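How I write house rules for a two-armed robot

I've written rules for three kitchens now, and the one at Plellden is the set I'd copy if I were starting again. It fits on one side of paper, it lives by the fridge, and people read it – which I can't say for my first go, a 14-page thing in a ring binder. So here's how I do it.

Step 1. Draw the working area

Mark where the arms can reach, including with drawers and doors open. People always measure with everything shut! 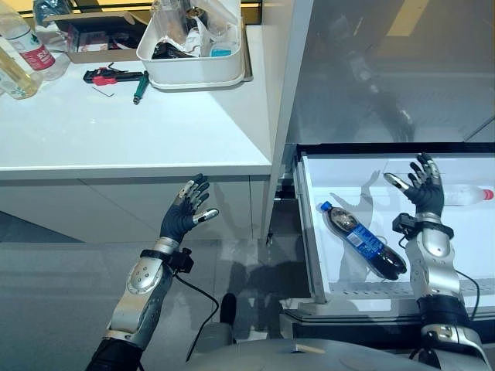
Worktops are the part I nag about most. My rule is that anything inside the reach line counts as part of the job, whether the robot is meant to touch it or not. A screwdriver, a hex key and a bin of plastic bags next to an open drawer all go on the sheet, with a yes or no beside each one. Tools get a no from me. Put them away before you switch to auto.

Step 2. Set the speeds

I use two, slow and slower. Slow is for moving through clear space, slower is for anything within a hand's width of a surface. We log every run in Wosano under its own number, and run 1865 was the one that made me write this down properly (a dented drawer front, my fault).
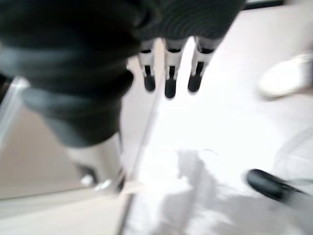
Whoever is on the stop button can ask for the lower speed at any point and doesn't have to say why. Write that in as a rule of its own. New people are shy about asking, and a line on the sheet helps.

Step 3. Agree what a good grip is

Bottles first, as they roll. I want the fingers wrapped round the upper part, near the cap, and a pause before any lift. 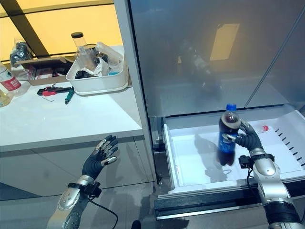 Step 4. Review it

Every February we go through the sheet line by line and cross out what no one uses. Last time we lost four rules.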